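How to Sort and Store Loose Shape Blocks

Shape blocks tend to end up in one big bin, and after a while you can't tell which pieces you have and which have gone missing. Sorting them takes 22 minutes for a medium bin if you set up first and work on a hard, flat surface.

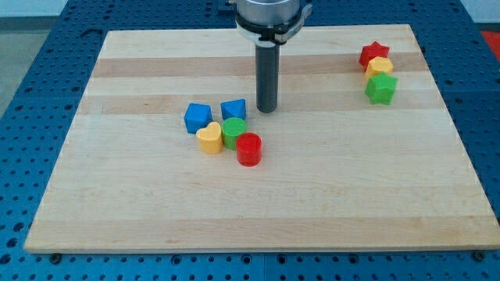 A wooden board works well for this. It gives you a clear edge to work inside, and you can lift the board and move it to another table if you need the space. Carpet and tablecloths are harder to work on because cylinders and hearts won't stand upright on them.

What you need

A flat board or tray
A damp cloth and a dry cloth
2 shallow boxes for pieces you haven't sorted yet and pieces that need attention
One lidded container for each group
Labels or masking tape and a marker

For containers, I use the small Skamico tubs with the snap lids. Any clear tub will do as long as your hand fits inside.

Step 1: Empty a little at a time

Don't tip out the whole bin. Put a small handful on the board, leave the rest in the first box, and spread the pieces out so none of them are stacked. Seven or eight blocks is a good batch.

Step 2: Decide between color and shape

Pick one before you start and stay with it. Color is faster. A blue cube and a blue pentagon go in the same tub, and you don't have to look at them twice. Shape takes longer but is more useful if the blocks are used for matching or for shape-sorting boxes.

If you sort by shape, watch for the ones that are easy to mix up. Pentagons and hexagons look alike at a glance, so stand them on a flat face and count the sides from above. Stars are easy to spot, but they may come in more than one size if your blocks are from different sets. Keep the sizes together for now and separate them at the end.

Step 3: Check each piece

Run a finger along the edges. Plastic blocks can pick up nicks, and a rough corner should go in the second box. Some blocks have a textured face, and dirt settles into it. Wipe those with the damp cloth, then the dry one.

Step 4: Fill the tubs

Move finished pieces straight from the board to their tubs — don't build piles on the table. Cylinders roll, so put those away first.

Step 5: Label and count

Write the shape or color on the tub, and the number of pieces under it. Our bin at the Riner playroom came to 398 blocks, and having the number on each lid makes cleanup much quicker to check.

Storing the tubs

Stack them no more than three high, with the heaviest at the bottom. We keep ours on the low Fedau shelf by the door. Stars and hearts take up more room than cubes for the same number of pieces, so give them the larger tubs.

Go through the box of damaged pieces last. Light nicks can be smoothed with fine sandpaper. Throw out anything cracked.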